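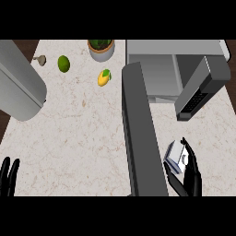
Speaker notes: Automating the prep kitchen at Windircombe

Slide 1. Title
Scope is one site, one kitchen, one shift pattern. No sales figures. Questions at the end, except on safety, which can interrupt.

Slide 2. The site
Windircombe is a staff canteen serving 676 people across three buildings. Prep runs from 5:30 a.m. Before the project, the early crew did all countertop work by hand: sorting produce, fetching small packages, loading and unloading microwaves, putting things back. These jobs were never written down as jobs. They were done between other tasks.

Slide 3. What was automated
The two-armed unit from Plerker takes small-item handling at one counter. It picks up a box or a piece of fruit, moves it, and places it. It does not cut, season, taste or decide what is fit to serve. Say this slowly. Most of the questions at the last talk assumed it cooks.

Slide 4. Simulation first
All tasks were built in simulation before the arms were switched on at the site. The simulated counter carries mixed clutter: a mushroom, a lime, a mango, a potted plant, a microwave with its door open. Round items and thin boxes need different grips. An open door takes up space the arm would otherwise use, so the planner has to treat it as an obstacle.
Each task was run 1,000 times with the layout changed between runs. A task moved to the real counter only after the kitchen lead had watched a set of recorded runs and signed the sheet.

Slide 5. Task list
The first list came from the engineers and had 186 entries. The crew went through it over two weeks in May and struck out 90. Most of those were steps a person does in passing, with one hand, while walking to the sink. Handing them to a machine would have added a wait.
Pause here. The remaining list is the one in use.

Slide 6. Changes to the working day
Counter layout is now fixed during the early shift. Items go back to marked zones. Several staff disliked this and still do.
The person nearest the unit has a new duty: clearing stops. A stop is usually a dropped or badly gripped item. Clearing it is quick but it breaks concentration, and the rota did not allow for it at first. It does now.
Lifting and reaching are reduced at that counter only. Total hours are unchanged. Two posts were rewritten and none removed. If asked about next year, say that it has not been decided.

Slide 7. Skills
Training is by Polák, half a day per person, on site. It covers the stop button, the restart sequence and how to log a fault. Staff asked for a second session on reading the log, and that has been added. Pay grade for the clearing duty is still under discussion.

Slide 8. Open problems
Soft produce. Grip force is set per item and ripeness varies.
Noise at the counter. Conversation across it has dropped, and new starters used to learn by listening there.
Fault wording. The messages were written for engineers. A plain version is being tested.

Slide 9. Next site
Trindov has a smaller kitchen and a single early shift. The crew there will see the task list before the engineers finalize it. Same simulation step, same sign-off sheet.

Leave slide 5 on screen during questions.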